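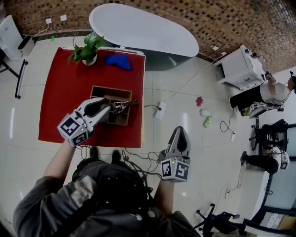
Left hand gripper over the red carpet, its finger near the divided box; right one over bare floor.

Re: [hand-rig] Left gripper drops out when the arm is raised

Domingo Zúñiga wrote:

> We have a pair of the Witia hand grippers, same version as yours I think.
> The right one has been fine since we got it. The left one loses its
> finger reading whenever the operator lifts it above chest height. The
> pose from the marker cube keeps coming in, but the opening value freezes
> at whatever it was and then jumps when the hand comes back down. I
> swapped the left and right cables at the hub and the fault stayed with
> the left hand. The green light stays on the whole time, so I assumed
> power was good.
>
> Two questions. Is there a known problem with the finger encoder on these,
> and how often do you redo the cube calibration? The Pruritz notes say
> every time the cube is touched, and that seems like a lot.
>
> Domingo

Hi Domingo,

We had the same thing in July and it was the cable after all. The swap at the hub doesn't tell you much if you only swapped that end. On our rig the leads come off the chest, and each one has a short pigtail at the gripper that stays with the gripper when you change the long lead. Ours had gone bad inside the pigtail, right behind the strain relief. Held low it made contact. With the hand up, the weight of the lead pulled on it and the data pair opened. The power pair was still good, so the light stayed green.

To check it, park the gripper on a table, start the live plot for the opening value, and bend the pigtail back and forth close to the body while you watch. If the line goes flat you have found it. You can do it with a meter too, but the break on ours only showed while the wire was moving and I missed it twice that way.

Replacing it took me most of a morning. In order:

Unplug at the hub first. Do not pull the gripper end with the rig live.

Take the finger off before you open the body. The finger screws are short and the ones for the body are longer, and if you put a long one back in the finger it bottoms out and the finger binds near closed.

Solder the new pigtail at 200 mm. The old one was shorter and I think that was half the trouble. With 200 mm you can leave a loose loop before the strain relief.

Close the body, put the finger back, and move it by hand through its full travel before you plug anything in.

Power up and redo the zero for the opening. Fully closed, then fully open, then closed again. If the second closed reading is off from the first by more than 2 counts, the finger screws are not seated.

After that I tied the two long leads together from the chest plate to the elbow, but not past it. They still tangle in front of the operator. I tried a sleeve over both and people complained they couldn't turn the right wrist, so I took it off again. If anyone on the list has a neat way of routing these I would like to see it.

On the encoder, I don't know of a fault with it. Urrutia replaced one on their left gripper, and when I asked, they said the problem came back a few weeks later, which sounds like a pigtail to me.

On the calibration, I don't do it every time somebody touches the cube. I do it when a cube has been off, when a gripper has been dropped, and otherwise every 5 sessions. The quick check in between is to set the fingertip on a fixed point and rotate the gripper around it. The reported tip should stay put. If it walks, do the full routine. Look at the faces of the cube as well. A corner of one tag had lifted on ours and it gave a small pose jump whenever that face turned toward the camera. New print, flat, no bubbles, and the jump was gone.

One thing to look out for in your old recordings. The frozen value doesn't get flagged as missing, it is written as a normal reading. I went back through ours with a short script that looks for an opening value that doesn't change at all while the pose is moving, and found 263 bad stretches, nearly all on the left. Some of those are real - a hand carrying something with the grip held steady - so go through them by eye before you delete any. The script is in the Detunov folder on the list archive under tools. It expects the older column names, so change those at the top if you are on the new export.

Let me know what the bend test shows.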